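The Skurkomo Trial and the Case for a Shorter Contract

Etance now offers its Skuvamen bin-picking service on a three-year contract. In our view, that term is too long for a buyer who has not yet seen the service handle its own stock.
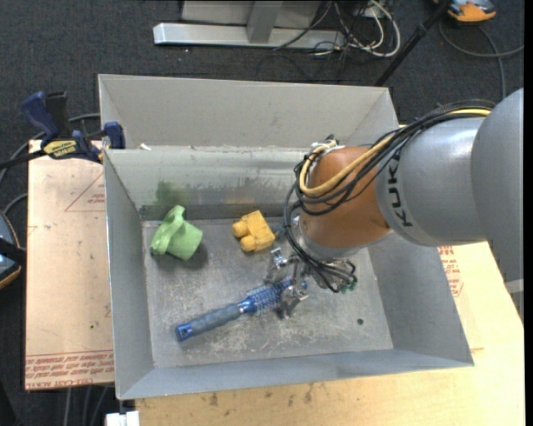

Mixed household goods remain a hard test for any picking service. Kallio accepted a trial of 200 picks at its Skurkomo site and was asked to sign shortly afterward. A trial of that size says little about a full season.

Etance should offer a paid term ending in September, with results reported by item type. Buyers should decline to sign until it does.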